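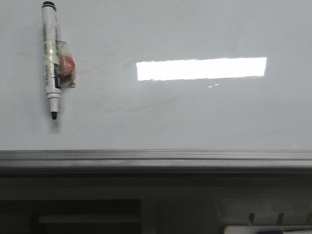 ¿Cuánto dura un rotulador de pizarra si se deja destapado? Muchísimo menos de lo que promete el paquete, y en esta casa lo he comprobado ya con ocho.

Lunes, casi las once de la noche. Tendría que estar durmiendo, pero me he tomado un café a las seis (mal, lo sé) y aquí estoy, escribiendo sobre pizarras. Qué vida tan emocionante la mía.

Resulta que hoy por fin me he puesto con el rincón de trabajo, que llevaba desde principios de mayo pidiendo socorro. Quería tener la pizarra lista antes de que empiecen las clases de refuerzo de la tarde, porque la semana pasada me pasé media hora buscando con qué escribir mientras los críos de Otero me miraban con una paciencia que no merezco. Encontré uno seco detrás de la impresora, otro seco en el cajón de los cubiertos (¡en el de los cubiertos!) y al final expliqué las fracciones con un lápiz y el reverso de un sobre.

Así que he hecho caso a Yu-ting, que para estas cosas tiene una cabeza estupenda: el rotulador, pegado a la propia pizarra, a la izquierda, con la punta hacia abajo. Dice Yu-ting Fang - y lo dice muy seria - que guardado así la tinta baja sola y escribe hasta el final. No sé si es ciencia o fe, pero me he apuntado. Lo he sujetado con plástico transparente, que me ha quedado arrugadísimo, todo hay que decirlo. Mi madre me habría hecho repetirlo. A mí me da igual, porque el blanco sobre blanco casi ni se nota desde la mesa, y lo único que canta un poco es el redondel rojo que asoma al lado, debajo del plástico.

Lo que sí me molesta es el reflejo. La luz del techo da de lleno en la pizarra y deja una franja blanca larguísima que no hay manera de esquivar. He probado a ponerme de pie, sentada, medio agachada como si buscara una lentilla, y nada. Mañana pruebo con la lámpara de pie y la del techo apagada, a ver si así se lee algo en la parte de arriba. Y si no, pues escribiré más abajo, que los niños son bajitos y yo tampoco soy una torre.

También he estado mirando pizarras nuevas, por mirar. En Cheung tienen una mate que dicen que no brilla nada, pero cuesta 2.000 coronas y me ha entrado la risa. La de segunda mano que vi en Tivside estaba en 1.000 y tenía una esquina abollada. Me quedo con la mía, que además limpia de maravilla con un trapo viejo de algodón. El borrador aquel de fieltro lo tiré el otro día, dejaba más gris del que quitaba.

Pendiente para esta semana: comprar 2 rotuladores más, uno azul y uno verde, cambiar la bombilla del pasillo, llamar a Brornside por lo de la factura (otra vez, qué pereza) y devolverle a Yu-ting el táper de los dumplings, que lleva en mi cocina tanto tiempo que ya casi le he cogido cariño.

Me voy a la cama, a ver si el café me deja.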